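Brurkley Tales

A small collection of retold folk and fairy tales in plain text, meant for reading aloud

Welcome, and thank you for stopping by! Brurkley Tales started as a folder of stories I had typed up for bedtime reading, and it grew until it seemed a shame to keep it all to myself. The stories are old ones, retold in everyday words, and each one sits in its own text file with a short note on where the tale comes from and how long it takes to read out loud. You are welcome to read them, print them, change them, or use them in a class or a library story hour.

What's in the folder

tales/ holds the stories themselves, one per file, in UTF-8 with Unix line endings. File names are the tale's title in lowercase with hyphens between the words.

notes/ holds the source notes. Each note has the same file name as its tale, so the-goose-at-the-well.txt in one folder goes with the-goose-at-the-well.txt in the other.

index.csv lists everything, with these columns: title, file, minutes, ages, region, version, checked.

extras/ has a few odds and ends, mostly rhymes and riddles that were too short to stand as stories but that I couldn't bear to throw out.

About the tales

Most of the stories are about 2000 words, long enough to feel like a proper story and short enough that a sleepy child will hear the end of it. A few run longer, and those have a line of three asterisks at a good stopping place so you can finish the next night. I kept the repeating lines wherever the old versions had them (the knocking, the counting of stairs, the song the fox sings) and gave each one a line to itself, so a reader can see it coming and get the voice ready.

The "minutes" column is my own reading time with pauses for questions. If your listeners ask more questions than mine do, add a little!

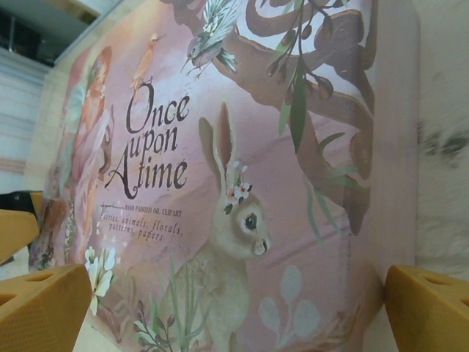 The "ages" column is only a suggestion. I marked a tale as older when somebody gets eaten and stays eaten, or when a parent dies on the page and the story spends time on it. Stepmothers alone did not earn a mark, or nearly the whole collection would have one. Please read a story through yourself before you read it to a child you don't know well.

How the text was prepared

I worked from older printed collections that are out of copyright, reading at least 2 versions of each tale before I wrote my own. Where the versions disagreed, I picked the one that sounded better out loud and put the other ending in the source note, so you can swap it in if you like it more. Spelling is American all the way through. Quotation marks are the straight kind, and paragraphs are separated by one blank line — please keep them that way if you send in a change, as the page-making script depends on it.

That script is called Nautiyal, and it lives in the tools folder. It takes a tale and lays it out as a booklet you can fold and staple on plain letter paper. From the main folder, run:

nautiyal tales/the-goose-at-the-well.txt

The booklet lands in out/, which the script will create if it isn't there. Large print is available by adding --large at the end.

Known problems

The region column is blank for several of the tales, mostly the ones that turn up nearly everywhere. I would sooner leave a blank than guess.

The Zastthorpe cycle is unfinished. The third story ends properly, but it mentions a silver key that belongs to a story I haven't written yet.

Nautiyal gets confused by very long titles and will run them off the cover. Shorten the title on the first line of the file and it behaves.

License and thanks

My retellings, the notes, and the index are dedicated to the public domain under CC0. The script is under the MIT license. Credit is kind but not required. If you find a typo, open an issue with the file name and the sentence it's in, and I'll get to it as soon as I can, though January is always slow.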